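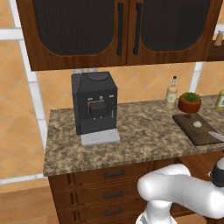 Standby Power Use in Shared Rental Kitchens
Project report, Unit 2, Applied Energy Studies
Karagiannis

1. Aim

The project measured how much electricity small kitchen appliances draw while switched on at the wall but not in use. The work covered three share houses in the Boltgate area, all rented by students and all on the same flat tariff.

2. Method

A plug-in meter was fitted between each appliance and its outlet. Readings were logged at 9 am and again the next morning, with the appliance left idle throughout. Fridges were excluded, as they cycle continuously and have no true standby state. Hard-wired ovens were also left out, as the meter could not be fitted without an electrician.

Meter error at low loads was checked against a bench unit at the Hindent campus lab. Readings under one watt were recorded but not used in the totals.

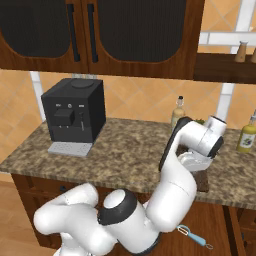 3. Results

Microwaves with a clock display drew a steady load in every house. Toasters and plain kettles drew nothing measurable. Coffee machines varied most: models with an automatic shut-off settled to a low figure, while older ones kept the boiler warm until turned off by hand. The highest daily idle reading for a single appliance was 524 watt-hours, from a machine of the older type.

4. Discussion

The sample is small and the results should not be applied to households in general. Behaviour was not controlled outside the logging period. One tenant at the Jivbridge Street house switched off a power board on Saturday, and that set of readings was discarded and repeated.

5. Further work

Logging at one-minute intervals would separate boiler cycling from true standby draw.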